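Thread: what our student robot club learned with the cloth task. I will write it in pieces, because I have only short breaks today.

1/ Our club at Clelthorpe started a new project in September. The robot arm must pick up a cleaning cloth from the table, unfold it and lay it flat. A person does this without thinking. For us it took most of the term, and it is still not finished.

2/ Some background, for those who did not follow before. The arm is called Skumden. The name was chosen before I joined, and I have heard two different explanations for it. It has one gripper with two fingers and one small camera at the wrist. There is no camera above the table this year.

3/ Last year the club did blocks and cups. These are kind objects. You find the edge, you close the fingers, you lift. If you are a little wrong, the cup turns a little and you still have it.

4/ A cloth does not help you in this way. If the fingers come down in the middle, they slide over it. If they close on two layers, you lift the whole packet and nothing opens.

5/ So the first question was only: where is the corner? Abrehet Kumsa and I worked on this part for the first weeks. We drove the arm by hand with the old joystick and saved each attempt, good or bad.

6/ We now have 834 attempts saved. I wished for more, but each one must be started, watched and named, and we also have lectures.

7/ Naming the attempts was a bigger job than I expected. Bethel Woldemariam wrote a list of words we may use: "missed", "slipped", "two layers", "one layer", "dropped". Before the list, each of us wrote own sentences, and the computer could do nothing with them. I wrote "almost!!" in many places. I apologise again to Bethel.

8/ The split of the data, because somebody asked me by message: 280 attempts are kept away for testing. We do not look at them when we change the program. I did look once, in the first month, and we had to mix everything and choose the test part again.

9/ Then the money. The whole budget for the year was 2,820, and a good part of it went into the new gripper motor. The old one made a noise like a coffee mill and lost its position after a long session. We could not know if the program was wrong or the motor was wrong.

10/ For the fingertips we tried several things. Hard plastic was bad with thin cloth. Soft rubber was better but it pulled the second layer with it. Now we use rubber with small grooves, from a kit by Promix, cut shorter with a knife. It is not beautiful. It holds one layer more often than the others did.

11/ The program for finding the corner is named Taipe. It was written mainly by Chia-hao Chung, and I only did the part that turns a point in the camera picture into a position on the table. My part had a sign mistake for nine days. The arm went left with great confidence each time the corner was right.

12/ What Taipe does, in simple words: it looks for a place where two edges of the cloth meet, and it gives a number for how sure it is. If the number is low, the arm moves a little and looks again. This second look was the best idea of the term, and it costs only a few lines of code.

13/ Shadows were our largest trouble. A shadow on the table is also a long, soft edge. In the early version the arm tried to grasp a shadow with much patience. We repeated it with the lamp in different places, and we put other objects on the table too, so that the program does not learn that everything on a table is cloth.

14/ A view from the wrist, with a folded cloth at the upper left and a round wooden piece with a rod on the other side:

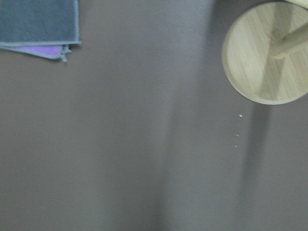 Borghild Lundgren wrote under my earlier post that we should stop searching for the corner at all: take any edge, lift, and let the cloth hang, and the lowest point will very often be a corner you can take next.

15/ I think Borghild is right for a robot with two arms. With one arm we have nothing to take the hanging corner with. We could drag the edge over the side of the table and let it fall open, and I made a drawing of this. I will show it at the next meeting, and I expect discussion.

16/ Another thing for clubs who want to try: choose cloths with a border in a different shade. Taipe finds the corner much better when the border is clear. With plain cloths of one colour it is weak. I say this openly, so that nobody reads our report and thinks the problem is solved.

17/ Our rule for the end of term was 6 good unfoldings one after another, without touching the robot. We have not reached it. The best evening gave five, and on the next attempt the fingers closed on two layers and the whole cloth went up like a small flag. There was much shouting in the room.

18/ Asnakech Admasu has started to write a guide for new members, with the start-up order, the emergency stop, and the words from Bethel's list. If you are a student here and you want to join, you do not need to know programming. You need patience, and it is good if you can come after four in the afternoon.

19/ I will answer questions in the evening. Please do not ask when it will fold shirts.

20/ One correction to post 11: Chia-hao tells me it was eleven days, not nine.

Last updated: September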